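Titeo Tracking Tunnel, corrugated plastic, flat packed

Sold singly or in packs of 5 and 20
Ships with ink card, peg set and instruction leaflet

Tracking tunnels get sold with a lot of big talk. Put one under the hedge, the story goes, and in a week you'll know what's eating the eggs. We stock the Titeo because it's a decent tunnel, and we'd like you to buy it knowing what it can and can't tell you.

What it is

A folded corrugated plastic tunnel, open at both ends, with a slot in the floor for a card. The middle of the card is inked. An animal walks through after the bait, gets ink on its feet and leaves prints on the white part on its way out. Rats, mice, hedgehogs, stoats, lizards and a good many insects will all use it. So will snails, which eat the card.

The tunnel doesn't catch anything or scare anything off. If your trouble is rats in the compost, you already know you have rats and your money is better spent on a trap.

What the maker claims, and what we make of it

"Detects every ground predator." No. Cats mostly can't be bothered, and big possums don't fit. Stoats are thin on the ground even where they do real harm, so a clean card in a small yard means very little. Kęstutis Jaunzems ran a line of these along the creek behind Ramalho through one whole spring and got two stoat cards. A neighbor's chickens were being killed the entire time.

"Weatherproof for life." The body is good. We've had one outside our back door for 7 years and it has gone chalky on the sunny side but still holds its shape. The printed label went in the first winter. The older Prikatport tunnel was heavier and we liked the folds better, but it's out of production and we can't get parts.

"Pre-inked cards last a month." In dry weather, maybe. In damp bush the ink creeps and you get a gray smear. Leave cards out for one night if you want clean prints, or up to 7 nights if you're after something scarce and can live with a mess.

"Helps bring back native birds." This one bothers us. A tunnel brings back nothing. It can tell you whether trapping has knocked the rats down, provided you ran it before you started as well as after, with the same number of tunnels in the same places. Most people who ring us didn't do the first round, and there's no way to get it back.

How many do you need?

One tunnel answers one question: does anything walk past this spot? For a town yard that's fine. For a reserve or a gully, get a pack and space them out along a line you can find again in December when the grass is up. The 20 pack suits a group with more than one line to run. We've talked several people down from it to the 5, and Gonçalo Valente at our counter will do the same to you if you describe a quarter acre.

Setting it up

Fold along the scored lines and push the tabs all the way home. They're stiff when new. Peg it flat, against a fence, a log or a bank, where an animal would be walking anyway. Out in the open lawn it will sit there and do nothing. Put a small dab of peanut butter in the middle of the card. More bait is worse, as ants find it first. Let the tunnel sit for a couple of weeks before the first card goes in – rats are wary of new objects and an early blank tells you nothing.

Write the date and tunnel number on the card before you leave the house.

Cleaning

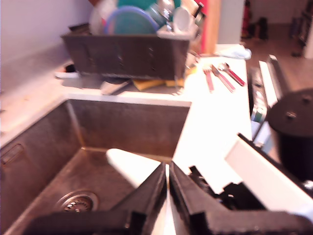

Old ink and peanut butter build up on the tunnel floor, and a dirty floor puts marks on the next card that look a lot like mouse feet. The leaflet tells you to buy the Umier cleaning spray. We sell it and we don't think you need it. Warm water, dish soap and a stiff brush do the job. If you use a deep steel sink with a strainer over the drain, the ink wipes off the metal while it's fresh and the grit stays out of the pipe. Go easier on painted or porous surfaces, which will stain. Rinse the tunnel well, as some animals seem put off by soap, though we've only our own cards to go on there.

Reading the cards

The leaflet has a print chart. It's small, and the rat and hedgehog drawings are too close in size. Laurinda Marinho made us a better sheet with actual-size prints, and we put one in every pack at no charge. Even with that, expect some cards you can't call. Write "unknown" and move on. Guessing stoat because you'd like it to be a stoat ruins the whole set.

Spares

Ink cards, pack of 20
Ground pegs, pack of 9
Replacement end tabs, sold by the pair

Returns

Unused tunnels can come back flat. Folded ones can too if the tabs haven't been forced. We don't refund on blank cards.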